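Notebook, two-arm bench
Dec 25, 2020

Building is dead quiet, heating is on, and I finally have a result I want to write down properly before I start tinkering again. Kenza, Nouhaila, read this when you're back (not before!).

Short version: labeling the flap grasps by contact side instead of by arm works. It works really well! The policy trained on the relabeled set closes boxes it used to crumple, and I changed nothing in the network to get there.

Background, mostly for my own memory. Up to last week every demonstration carried a left-arm label and a right-arm label, plus the phase (approach, grasp, raise, fold, release). Kenza kept saying that the arms weren't the interesting part, and that the finger position relative to the cardboard was. A flap held with the main finger on the outside wants to be pushed in. A flap with the finger on the inside has to be let go and re-approached before it can be folded, or you end up folding the finger into the box with it. The old labels treated those two as the same grasp. Of course the policy averaged them. We watched it hover halfway between the two for days and I blamed the camera calibration, then the gripper friction, then the Corncombe driver. Sorry, Corncombe driver.

What I did: went back through the whole set, 321 demonstrations, and gave each grasp an inside/outside tag. Slow work the first afternoon, much quicker once I wrote a little viewer that jumps straight to the moment the grippers close. Of those, 168 had the same side on both flaps and the rest were mixed. I would have guessed far fewer mixed ones. Nouhaila's demos are nearly all mixed, mine are nearly all the same side, and I had never noticed that we do it differently. Wonderful thing to find sitting in your own data.

Then retrained from scratch, same seed, same learning rate, same everything, with the tag as an extra input. At run time a small classifier guesses the tag from the wrist views once the fingers have closed. It's a silly little thing, two layers, and it trained in the time it took me to eat a sandwich.

Test protocol: I ran the old policy and the new one alternately, so that drift in the light or the table would hit both the same way. 61 trials each. Box back on its marks every time, flaps opened by hand to whatever angle they felt like. I did not pick nice starts. Success means both long flaps down, fingers clear, and no crease in a wall that wasn't there before.

Old policy: 3 clean closes. Yes, that bad. It usually gets the first flap down fine and then drags the second one across the opening.
New policy: still going through the footage to score the borderline ones, so I won't put a number in here yet, but the clean ones are now the usual case and I had to go looking for failures. I did a small lap of the bench after the fifth in a row.

The failures that are left are much more interesting than the old ones. Two kinds:

a) The classifier says "outside" when the finger is inside and close to the corner. The wrist view there is nearly all cardboard and I'm not sure I could tell either. Possible fix: add the overhead view for that one decision only. Nouhaila had a cropped version of it in the Slaoui branch, need to dig that out.

b) Both arms raise at different speeds and the box walks forward over the sheet. It slides more easily than I'd like. The fold then starts from the wrong place and everything after it is off by the same amount. The policy doesn't know the box moved, because nothing in the demos ever moved that far.

For (b) I want to try holding tension between the two flaps during the raise, so that the pull from one side cancels the pull from the other.

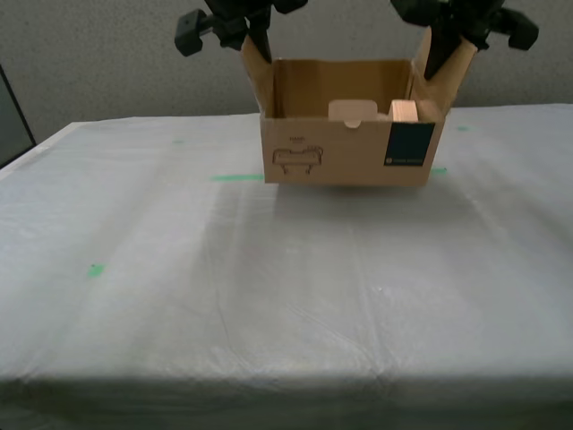
If that's the right idea, we should see it in the wrist force readings before we see it in the video: two traces that mirror each other through the whole raise. I plotted a handful from the good trials and they do look like mirrors, with a bit of lag on the right arm. The bad trials have one trace climbing well ahead of the other. Too few to claim anything, but I grinned at the screen for a good while.

Worth writing down too: the mixed grasps seem to hold the box steadier than the same-side ones. So Nouhaila's habit may be the better one, and I may have to relearn how I teleoperate. Fine by me! Would love a small set from her with deliberate mixed grasps and from me with deliberate same-side grasps, then swap, so that we can separate the grasp from the person doing it.

Things to do, in no order:
- score the borderline trials, with Kenza scoring them blind as well
- raise speed: tie the two arms together in the controller and see if (b) goes away without any retraining
- inside/outside tag as a soft value between zero and one, so an unsure classifier can say so
- fresh box of the same type, this one's flaps are getting limp along the fold and that helps the new policy as much as the old
- move the Sarnix logs off the bench machine, disk is nearly full
- ask Brudesico if the softer finger pads ship before March

One caution to myself on the fresh box. All of the retraining used demos from when the cardboard was stiff, and both policies were tested on the tired one. The comparison is fair between them, but it says little about a new box. First job next session is a short alternating run on stiff cardboard, before I show the plots to anyone outside the room.

Checkpoint is saved under sidetag_a, with the tags in a separate file next to the demos so the originals are untouched. Viewer script is in the same folder. Press the space bar to jump to the next grasp; the arrow keys do something odd that I haven't fixed.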